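Mind the shoes

The safety rulebook at Vandthorpe runs to 40 pages, and 2 of them concern what may be on the table when the arms are live. The rest is about signing things.

I am in favour of rules. I have worked at Anness, where there were none, and I still check where a cable goes before I step over it. But a rule should be written by someone who has stood beside the bench. "Loose items shall be removed" is a fine sentence until the job is tidying footwear, when the loose items are the job.
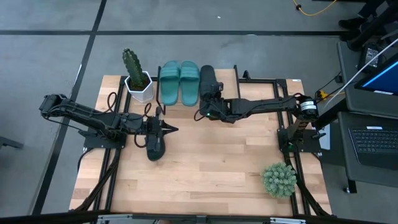
What I would write instead

Tape a line on the floor and say which side of it people stand on. List what belongs on the table for the task, cactus included if there is a cactus. Tie the cables back, and name who checks them. Keep it to one sheet, at a size that can be read from the cart.

Grinitz did this last October and lost 500 words from its procedure. I'm told the missing words have yet to be asked after.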